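Home | Docs | Station rules | Releases | Contact

Wevthorpe tabletop set: data card and station rules
Sep 27, 2019
By Vendula Kadlec

Wevthorpe is a set of recordings made at a two-arm table station. This card covers what is in the release, how the station is run, and what we ask of anyone who adds to it. The rules were first written in May and have been changed a few times since. Where an older copy disagrees with this one, follow this one.

## Contents

The release has 2087 episodes in 41 sessions. Each episode holds joint positions for both arms, gripper state, fixed camera video and a short task note written by the operator. Episodes that an operator marked as bad are kept in a separate folder called rejected, with the reason given in the note.

Tasks use common desk items: pens, markers, highlighters, caps and a chessboard. Some need one arm and some need both.

## Before a session

1. Check that both indicator lights on the front are green.
2. Move both arms through their full reach with nothing in the grippers. Watch the cables at the wrist and at the base. If a cable pulls tight at any point, stop and refit it.
3. Look along the track for loose caps and small parts. A cap in the toothed rack can stall a base.
4. Lay out the items for the task. Pens may point any way, and groups may touch.
5. Write the task note before the first episode and leave it alone after that. If the task changes, start a new session.

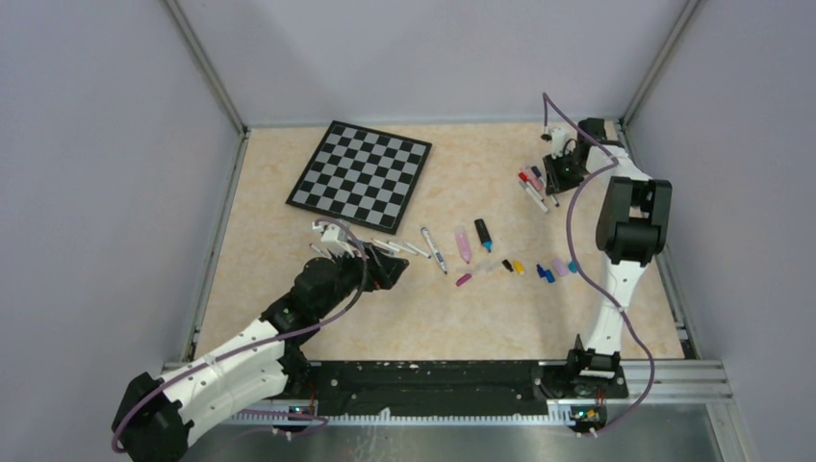

Loose caps get their own line in the item list, by color. Operators used to write "caps, mixed", and it made the notes useless for search. Use plain color names. If two people would argue over a color – lavender or light pink, say – write down both.

The chessboard counts as an item even when a task has no use for it. List it, and say whether there are pieces on it.

## During a session

- Hands stay outside the enclosure while either arm is powered. To fix the layout, stop both arms first.
- One operator runs both arms. A second person may watch but does not call out moves.
- Keep the grippers apart unless the task needs them to meet.
- If an item rolls off the work surface, end the episode and mark it. Do not put the item back and carry on.
- Take a break after every 8 episodes. Tired operators make jerky moves, and those are hard to filter later. 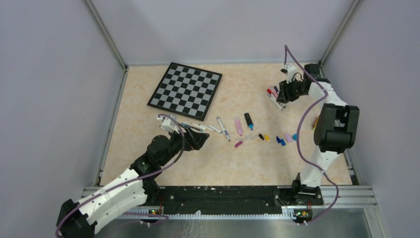 Small shifts in the layout between episodes are fine and do not need a note. Swapping an item for another one does, even if the two look alike. Valtonen's export script reads the item list from the note and will reject a session where the list is missing.

## Known problems

Gripper state in the first 2 sessions was logged late against the video. The Havow loader corrects for this by default. If you read the raw files, you have to do it yourself.

Clear and white items on the pale surface are easy to miss in the video. Check labels for these by eye.

## Adding data

Send new sessions to the Jusivcombe intake folder with the signed station checklist. Sessions without a checklist are held until one arrives. Changes to the rules go to Vendula Kadlec in writing, with the episode numbers that show the problem.

Back to top | Previous | Next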